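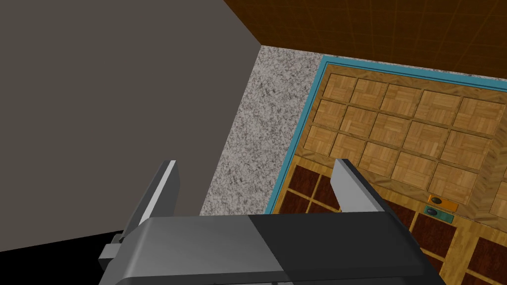

Section 4: Getting the Tultura onto your home network

Okay, so you've got the recorder out of its box, the feet are screwed on, and you've done the boring tuner scan from Section 3. Now we get to the part I like! Once the Tultura is on your network you can copy recordings to another computer, set timers from the couch and stop fiddling with that tiny remote.

I wrote the first version of this guide in April, when I was still on the old firmware, so if you printed that one, please toss it. The menus have moved around quite a bit. Everything in this section was checked again on 08/05/2025 with firmware build 669.

Before you start, have your Wi-Fi password handy (or a network cable, if your router is close by). You'll also want the little card with the device code on it. Mine was stuck inside the manual and I nearly recycled it.

4.1 Joining the network

1. Press Menu, then go down to Setup and pick Connections.
2. Choose Wireless or Cable. If you pick Cable, plug it in first and skip to step 5.
3. Wait for the list of networks to fill up. It's slow the first time, so give it a minute before you decide yours is missing.
4. Pick your network and type the password with the arrow keys. Capital letters are under the green button, which took me forever to find.
5. Press OK and hold on until the front light turns solid white.
6. Go back one screen and write down the address it shows you. You'll need it in 4.2.

Note: if you have a router that puts out two networks with almost the same name, go for the slower one. The Tultura only sees the faster band on a good day, and I gave up arguing with it.

Caution: don't pull the power while the light is blinking. I did that once and had to redo the whole channel scan, all 325 channels of it, and then put my favorites back in order by hand.

4.2 Turning on file sharing

1. In Connections, open Sharing and switch it to On.
2. Type in the device code from the card. Leave out the dashes.
3. Pick a name for the recorder. I called mine Salinas, after the street I grew up on – anything works as long as there are no spaces in it.
4. On your computer, open a file window and type in the address you wrote down earlier.
5. Log in as guest the first time, then change the password under Sharing > Users.

You should now see three folders: Recordings, Timers and System. Leave System alone, please.

Caution: deleting a file from your computer deletes it from the recorder too, and there's no trash folder to rescue it from. Copy first, check that it plays, then delete.

4.3 Adding a Bralby drive

The built-in disk held 1,006 recordings before mine started complaining (lots of short cartoons, long story). If you want more room, the Bralby desktop drives work well and they run quietly.

1. Shut the recorder down from the menu.
2. Plug the drive into the rear port. The front one is for photos only.
3. Start up again and say Yes when it asks to format. This wipes the drive!
4. Set Save To to External.

If the drive doesn't show up, try the shorter cable first, then see the Judercombe settings list in Section 7.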